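Jutedura 透明薄膜抓取数据(腕部相机)说明

先说一句:如果你是冲着成功示范来的,请直接去看 clean 目录,跳过下面一大段。这份说明主要讲 film_stall 这个子集,也就是我们四月份出问题的那一批。我本来想把它删掉的,后来 Lizelle Swanepoel 把我拦住了,她说坏数据比好数据难攒多了,于是就有了这份东西。

目录里有什么

clean/ 正常回合,共 538 个
film_stall/ 出故障的回合,共 23 个
logs/ 夹爪电流、指间开度、急停记录
notes.txt 我当时随手记的,错别字很多,见谅

每个回合一个文件夹,里面是腕部相机的视频、关节角、夹爪状态,还有一个 meta 文件。视频和关节数据的时间戳已经对齐过了,logs 里的电流没有!电流是另外一台机器记的,慢了 200 毫秒,用之前请自己减掉。我知道这很烦,脚本写到一半就被别的事情拉走了,等我有空再补。

任务是什么

说起来特别简单:夹爪从上方靠近一块带孔的板,捏住搭在上面的透明塑料薄膜,提起来,放到旁边的盒子里。策略网络只看腕部相机,没有深度,没有力传感器。控制器用的是 Fostar,抓取策略是我们自己在 Humura 上训的第三版。第一版和第二版就别问了,权重我都没留。

到底哪里坏了

现象是这样的:手臂下降到该合拢的高度以后不合拢,继续往下走,直到指尖顶住板面,电流冲上去,保护停机。最开始我以为是标定飘了,重新标了两遍,没用。然后怀疑夹爪线缆,换了一根,还是没用(旧线其实好好的,现在还在我抽屉里)。

后来我把出故障的视频一段一段翻过去,才觉得问题多半出在看的这一头。板上的孔有的发黑、有的发白,薄膜又是皱的,折痕上全是反光。策略里判断“膜在哪儿”的那个头,输出在几处亮斑之间跳来跳去,每跳一次就把合拢的计时清零。计时永远攒不满,手臂就一直往下压。写这段逻辑的人是我,对,我认。

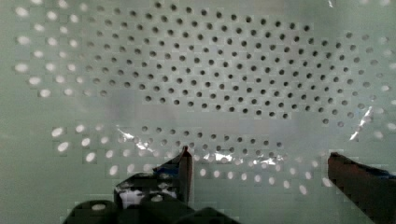

图 1 film_stall 子集,腕部视角:带孔板上的透明薄膜,折痕处有强反光,下方为两根手指。

看这张就比较好理解了。上半部分的孔是暗的,到了下面和两边就亮成一片,膜的褶皱又正好横在中间,还带着好几处高光。人眼扫一下就知道哪里是膜,网络可没这个本事,白色的孔和白色的反光在它那儿大概差不了多少。膜下面的孔还会发灰发糊,对比度也跟着掉。我试过把画面转成灰度再喂进去,结果更糟,别学我。

安全方面,请一定看一下

23 次里有 5 次保护停机来得太晚,是我手动拍的急停。原因很蠢:电流阈值是照着抓硬物设的,而下压的时候板子会弯一点,力是慢慢涨上来的,电流迟迟过不了线。没有人受伤,板子也还能用,可是我当时离得挺近的,回想起来有点后怕。

如果你要在真机上复现,拜托先做下面几件事:

1. 给末端设一个硬的高度下限,写在控制器里,别写在策略里。
2. 把下压方向的速度调低,我们现在用的是原来的一半。
3. 合拢超时就抬手退回,不要原地等,更不要接着往下走。
4. 急停按钮放在手边,手不要伸到夹爪下面去扶膜。我知道膜会滑,滑就让它滑,停了机再弄。

标签怎么读

meta 里的 fail_type 有三个值:stall_jump(目标点乱跳)、stall_low(置信度一直偏低)、stall_unknown(我也说不清)。标签全是我一个人标的,只有 stall_jump 那些由 Babalola 组的同事复查过。后两类的边界比较模糊,拿去训练分类器之前最好自己再看一眼视频。另外 estop_manual 为 true 的,就是上面说的手动急停那几次,末尾画面会抖,那是急停的时候手臂震的,别当成丢帧给滤掉了。

已知的毛病

视频压得有点狠,板面上能看到块状的压缩痕迹,亮孔周围最明显。原始码流没有保存,所以要不到更清楚的版本了,抱歉!还有,曝光是自动的,同一个回合里亮度会变,做光度类的增强时请小心。

训练和测试的划分我没有给。故障回合太少,怎么切都别扭,我自己是按回合做留一验证的,不要按帧随机切,相邻帧太像了,分数会好看得离谱。

现在的状态

计时清零的逻辑已经改掉了,目标点跳动时改成抬手重看,高度下限也加上了。改完以后的回合还在录,没有放进这一版。反光本身没解决,偏振片买了,还没装上去。发现标签有错的话直接提 issue,附上回合文件夹的名字就行,我一般晚上回。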